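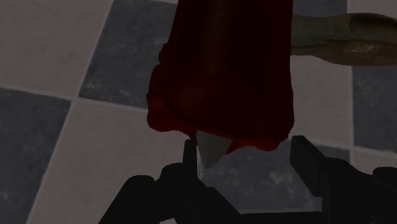
The curtain at the Ostura hall was taken down in March and has not gone back up. The parish says it will be replaced by a retractable screen, which can be used for films, slides and meetings. I think this is a mistake, and I would like to set out why before the order is placed.

A curtain costs money, and I accept that. The quote for cleaning and flameproofing the old one came to £545, and the work has to be done again every few years. The rail needs oiling. The cord on the left side has been tied in a knot since I first moved to the village. A screen has a plug and a button, and if it breaks you ring the firm in Skarneck.

But the hall was built for plays. It has a stage with a proper rake, two small dressing rooms and a trap that was nailed shut before my time. There are 121 seats if you put out the stacking chairs at the back. The drama group still fills most of them twice a year, and the school fills all of them at Christmas. None of these people asked for a screen.

What a curtain does is simple. It lets the audience sit down in front of something that has not started yet. Children understand this better than adults do. At a school concert without one, they watch the teachers drag benches about for ten minutes, and by the time the singing begins they have already seen the set, the costumes and somebody's little brother being told off. With a curtain there is a moment when the lights go down and the talking stops of its own accord. I have sat through plenty of bad plays in that hall and enjoyed that part of every one of them.

It also helps the people behind it. Mimoza Nikolaidis directed the drama group for 16 years and she told me that most of her casts were only ever calm in the last minute before the curtain opened. They could stand in their places, look at the furniture and remember their first line. Take it away and they have to walk on in the dark and hope they don't kick the table.

Ermira Perić, who put the screen forward, argued in the newsletter that modern theatres have largely given curtains up. Some have. They also have lighting rigs, wings you can hide a wardrobe in and staff who are paid to move things quietly. We have four lamps and a switch by the tea urn. What suits a theatre in a city does not tell us much about a village hall with a stage the size of a double garage.

She also said that the film evenings bring in more than the plays. That may be true, although the figures she gave left out the bar. The film club at Skernano hangs a plain white sheet from hooks and gets 40 people on a wet night in winter. We could do the same in front of a curtain and take it down afterwards.

If the old cloth is past saving, then buy a cheaper one. It need not be velvet. It needs to be heavy enough to stop the light and long enough to reach the boards. I would put in £50 towards it and I know of several others who would do likewise. The plans for the screen are on the noticeboard in the porch, with a sheet for comments underneath. Mine is on it, and there is plenty of space left.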